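Nature Observation for Beginners
Handout 2: Dragonflies at the pond
Instructor: Danilo Tolentino

Last week we spoke about where to stand at the pond and how the sun decides what you can see. Today we look at the animals themselves.

First, dragonfly or damselfly? Look at the wings when the insect rests. A dragonfly keeps them open, flat to the sides. Most damselflies close them over the back. There are exceptions (the spreadwings hold them half open), so please check also the eyes. In a damselfly the eyes are clearly separated, like the two ends of a small hammer. In most dragonflies they touch or nearly touch.

Color is useful but it can mislead you. Young males often have the color of the female and change later. Write down the color you see, and the date, before you write any name.

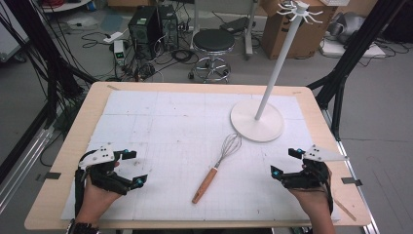

Many dragonflies return to the same perch. If one flies away when you come near, stay where you are and wait two minutes — very often it comes back to the same stem. Move slowly and keep your shadow off the water.

They need warmth to fly well. On a cool morning, under 68 degrees, you will find them low in the grass, and this is a good time for close study. On the August walk we had 83 degrees at noon and they hardly sat down at all.

Exercise for next time: choose one perch and watch it for 30 minutes. Note each arrival, each departure, and if another male comes, what happens. Bring your notes also if they are messy. Drawings are welcome.

Reading: the chapter on wings and veins, without the tables.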